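January, bench notes, kitchen table setup

Picked up where I left off before the holidays. The white table finally has enough stuff on it to feel like a kitchen and not a storage shelf, so I spent most of the morning fussing with where things go. Got in at 8, had a first layout by 9:30, then changed my mind about half of it (as usual).

The idea from Welington's list was "one meal, halfway through getting made." I like that a lot better than the tidy rows we had in the fall. In the rows everything looked like it was for sale! So now the pot has a spatula in it, the ketchup is lying down on its plate, and the toaster oven sits over on the right with its door facing in toward the food. I tried the oven turned the other way first and hated it, you had to reach across everything to get to the handle.
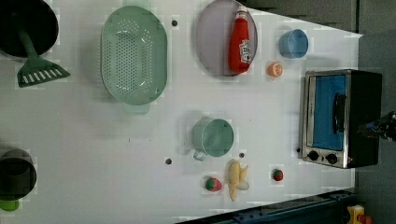
I still can't decide about the fruit. The banana and the half orange give the table some color, but they make it read as breakfast, and then what is the ketchup doing there? Welington says people put ketchup on anything and I should stop worrying. He may be right. I left both in and wrote "breakfast??" on the tub lid so we argue about it next time.

Stuff to remember about the greens: we have way too many of them. Colander, measuring cup, spatula, all some kind of green, and when I was calling out names to Welington across the room he picked up the wrong one twice. "The green one" is banned as of today. We're going by the Zumerham sheet names only. I printed a fresh copy and taped it to the inside of the cabinet door, item 37 was missing from the old one and that was bugging me.

Plates: the gray-purple one stays. Kurnivton wants the ketchup on a plate in every layout, don't ask me why, it's in their notes from last year and I'm not reopening that one. It does keep the bottle from rolling, so fine. I set it down on its side with the label up.

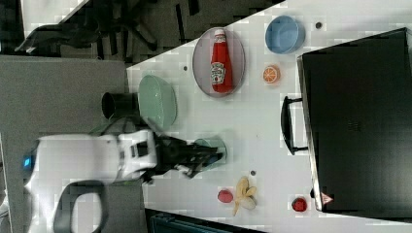
*Ketchup on its plate, gripper down at the pale green cup.*

Spacing is the part I'd do over. I measured 616 mm between my two tape marks and the sheet says 600, and I'm pretty sure I went from the outside edge of the tape instead of the middle (did the same dumb thing last time). I moved the left mark in and measured again, 600 on the nose. Put the new marks down with the thin tape, the wide stuff is useless for this.

Also there's a little screw hole in the tabletop. Bezerra has filler in the shop, I'll go beg for a bit of it. Not urgent.

Leftovers for next session:

- ask Fameletti if the second box of dishes shipped (I want a plain white bowl, please, anything but green)
- settle the breakfast question
- new blade for the tape cutter
- wipe the table down before taking any more marks up, the old glue is gross
- Welington to redo the labels on the tubs, his handwriting beats mine

Stopped a bit after noon. Lunch was nearly 2 hours late and I had ketchup on the brain, so, fries.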